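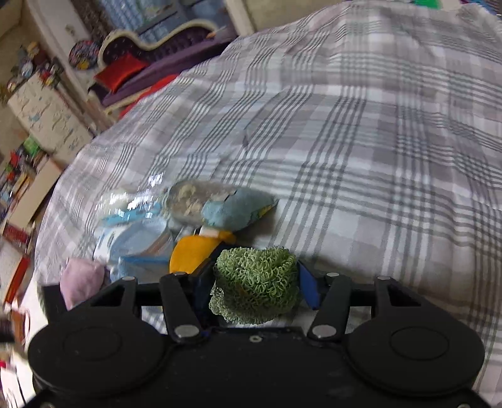 Home Skills Evening Course, Elthorpe Learning Rooms
Session 3: Sorting the soft stuff
Handout and notes, August 2024

Hello again. These are my notes from the session, typed up a bit more fully than I said them, for those who missed it and for anyone whose handwriting gave up halfway through. As before, skip what you don't need.

Last time we did drawers, and you were all very good about it. This time it's the things that never get a drawer: small knitted bits, fluffy pouches, odd squares of fabric, half-used packets, bags of something-or-other that came home from a craft shop and stayed in the bag. I call it the soft stuff. Most homes have a lot of it and it tends to live on top of things.

Where to do it

Use the bed. I know some of you have lovely big tables (Milagros, I'm looking at you), but a bed is better for soft things. They don't roll off, you can kneel or stand, and you have a very strong reason to finish before night. Make the bed first and smooth the sheet if you like, though a few wrinkles won't hurt. A checked or striped sheet is rather handy, as you can use the lines to keep your piles apart. Green things do tend to vanish on a green cover, so have a think about that before you tip everything out.

Bring everything to the middle in one heap. Don't start sorting on the way from the cupboard! Vicente asked whether he could do one shelf at a time and of course you can, but then you won't find out that you own the same thing in three different places, and finding that out is half the fun.

Picking up

One thing at a time, lifted clear of the heap. This sounds daft and everybody skips it. If you rummage, you're only moving the pile from left to right, and curly or loopy knitting catches on whatever is beside it. Lift it up, look at it on its own, decide, put it down somewhere else.

With anything looped or curled, hold it at the sides and don't squash it. Those tight little curls are what gives the piece its shape, and a pulled loop is a nuisance to work back in. If one does get pulled, ease it through from the back with a blunt needle. Please don't snip it. I snipped one in March on a hat I'd been given and I've been hiding the hole with a brooch ever since.

The piles

I use these, and you're welcome to rename them.

Knitted and crocheted. Anything with loops or stitches, whatever it's meant to be. Hats, toys, coasters, the mystery items.

Fuzzy and plush. Keep these away from the knitting, they shed. Pouches go here too, but open every one first. Olga found 2 bus passes and a spare key last year, and she'd already paid for a new key.

Flat fabric. Cloths, offcuts, linings, anything you could fold. Pale colours together if you're going to wash them, and do be careful with anything pink that hasn't been washed before.

Sealed packets. Leave them sealed. If you can read what's inside, it's done, move on. Stack them if they'll stack.

Clear bags of loose material. Stuffing, crumbs of foam, dried bits, potpourri, goodness knows. These need the most thought so they get their own section.

Clear bags

A clear bag is only useful while you still remember what's in it. If you can't say what the contents are within a breath or two, label it or let it go. Write on a strip of paper and slip it inside facing out, because pen rubs off the plastic. Put what it is and what you wanted it for. "Stuffing" is all right. "Stuffing for the blue cushion" is much better.

Check the seal before you lift. Daithí's bag opened over a duvet during the practice and I think he'll be picking bits out for some time - sorry, Daithí. Hold it from underneath with one hand if it's at all full, and keep it at the head end of the bed where you won't lean on it.

If something in a bag is crumbling and you think it wasn't always crumbly, it's probably had its day. Old foam does this. Don't put it back with good fabric, as the dust gets into everything.

Putting away

Knitted things want air, so a cotton bag or an open box does nicely. I use the shallow Meltley boxes with the cloth lids, but a shoebox will do exactly the same job for nothing. Fuzzy things can go in a closed box once they've been shaken out of the window. Flat fabric should be folded to the width of the shelf and stood on its edge so you can see every piece. Packets go in the front row, and whatever you opened first goes at the very front.

Hipólito asked about vacuum bags. Fine for blankets, I'd say, but I wouldn't use them for anything with a raised texture. Squash a curly thing flat all winter and it comes out looking quite sorry for itself. Steam helps a bit, held well above it, with no pressing.

What went well and what didn't

We were quick with the packets and slow with the presents. Everyone was slow with the presents. If somebody made you a thing and you don't like the thing, I'm not going to tell you to throw it out, but it doesn't need to be on top either. Put it in the knitted box and see whether you go looking for it.

The room was far too warm, I've spoken to them about the windows.

For next time

Do one heap at home, on your own bed, start to finish. Bring one item you couldn't place and one empty box of any kind. The Perneo sheet on washing wool is on the side table if you didn't get a copy, please take only one each as we ran short.

We'll be doing linen next, including fitted sheets. Yes, I will show the folding again, slowly.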